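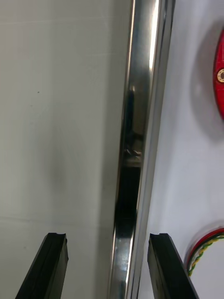
A polished steel bar with a dark reflection in the metal.

How to set a spending limit on your child's games, and make it stick

Last September I opened our card statement and found a line for something called Saha, and then another, and then I sat down. My son had been buying little packs of coins so his village could build faster. He wasn't being sneaky (he really thought the coins came with the game!), and I had never turned on a single control. So I spent an evening learning how it all works, and I've since walked enough friends through it that I figured I might as well write it down.

Give yourself a quiet hour, maybe after 8 in the evening when the kids are off their devices, and have your own phone handy for the codes.

Start with the card. Go into the store account your family uses and look at the payment methods. If your main debit or credit card is saved there, take it off. Put a store gift card balance in its place, with only as much on it as you'd be happy to see spent. When the balance is gone the buying stops, and you don't have to be the bad guy every single time.

Next, make sure your child is playing on a child account with the right birth year. Plenty of us typed in our own birthday years ago just to get past the sign-up screen — guilty — and an adult account won't offer you most of the family settings. Changing it can mean making a new account, so check first whether the saved games can be moved over.
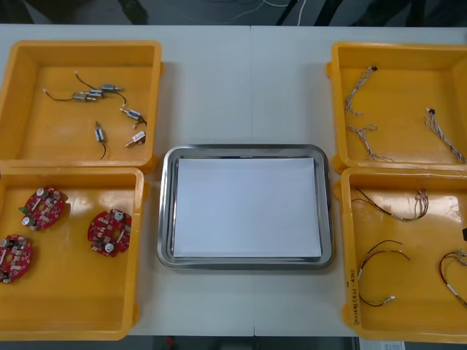 What if my child already has a balance in the old account?
Let them spend it down before you switch, because store credit often can't be moved from one account to another.

Now turn on purchase approval. It usually lives under Family or Parental Controls, and you want it set to ask for every purchase, including the ones made inside a game. Then try it out. Pick up your child's device, tap the cheapest thing in the shop, and see that the request lands on your phone. Decline it, of course!

Some games have a shop of their own on top of all this. In our house that was Notik, which my daughter plays on the computer, and it had its own login and its own saved card tucked away in a menu I'd never have found without her. Ask your kids to show you. They know where everything is.

Please don't use a birthday for your PIN, and don't use 2423 either, which was mine until my son guessed it by watching my thumb. Pick something new and type it with your back turned.

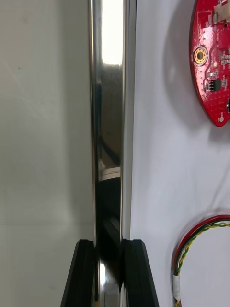 How much should a monthly game allowance be?
Whatever fits your budget; we started at 6 dollars for each child and left it there for a good while before talking about it again.

Last of all, talk it over together. My neighbor Delia Hodoroagă has her two write down what they want and wait a couple of days before they ask, and we've borrowed that. Half the things on my son's list get crossed off by him before I ever see them, and the rest we look at together on the couch, with the price in real money written next to the price in coins.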